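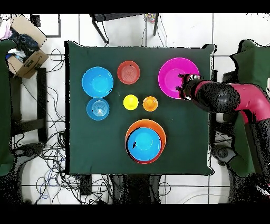
Tips for recording dish-stacking demos at home

I've been collecting teleoperated table-clearing demos for a few months now, and I keep getting the same questions by email, so I'm putting my habits on one page. Updated 12 February 2022.

Buy plastic, and buy it bright

Red, yellow, orange, magenta, a couple of blues. You'll drop things (I still do!), and plastic bowls don't care. Strong colors also make it much easier to skim through recordings later and spot which piece went where. I keep one blue bowl on an orange plate as a stack I can name in two words in my notes.

Cover the table

Dark green cloth is my favorite. It cuts the glare and the dishes stand out against it. Pull it tight and clip it underneath, or the fingers will pinch a fold along with the plate and you'll be re-laying everything. I drape the same cloth over the side panels too.

Shuffle between takes

I record 10 takes, then move everything, then 10 more. If the big plate always sits in the same corner, the policy learns the corner. My first set for the Trallon project had 300 takes and I threw out 65 of them, mostly ones where I'd gotten lazy and put each bowl right back where it started. Ouch.

Go for the rim

Wide, flat plates are the hard ones. Hover first, line one finger up outside the rim, then come down slowly. Small cups are easier, but leave enough room between them for the fingers or you'll knock the neighbor over.

Keep your fumbles, but tag them

A missed grasp followed by a good recovery is worth having. A take where you gave up and reached in with your hand isn't. I use 2 tags in Billora, "recovered" and "junk", and type them in right away, before I forget.

Tidy the cables

I say this as someone with a cable tangle on the floor. Velcro ties, the cheap kind, and check that nothing can snag when the arm is stretched all the way out.

Wash the dishes now and then, too. Dust shows up terribly on dark blue.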